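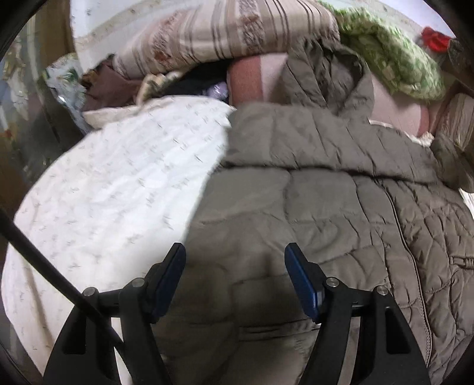

Quilting (bedding and clothing)

Quilting is the business of stitching layers of cloth together so that whatever is in the middle stays put. I look after this entry on the Kanholm household wiki, and I'll admit I'm fond of the subject! You meet it mostly in two places, on the bed and on the coat hook, and in my house the two end up in the same heap more often than not.

Comforters

A comforter is one big padded cover, stitched through so the filling can't all slide down to your feet. Mine are white ones with little gray prints, leaves or feathers (I go back and forth on which), because they hide lint better than plain white. The stitching is usually sparse, so a comforter bulges up into a great soft mound the minute you fold it.

Puffer jackets

Same idea, smaller panels. Diamonds and rectangles are both common, and plenty of jackets mix them. Taupe and gray turn up every winter at the Trirnley market, where I paid 590 for mine and winced. A hood never folds flat, by the way. I tuck it inside the collar and roll the jacket from the hem up.

Storage

I put everything away in July, which is late, I know. A shelf 14 inches deep takes a comforter folded in three, with the jackets on top. Vacuum bags save more room, but I find the padding takes around 5 days to puff back up, so I only use them for the spare set.

See also: Batting; Duvet; Down and feathers

Last edited 6th March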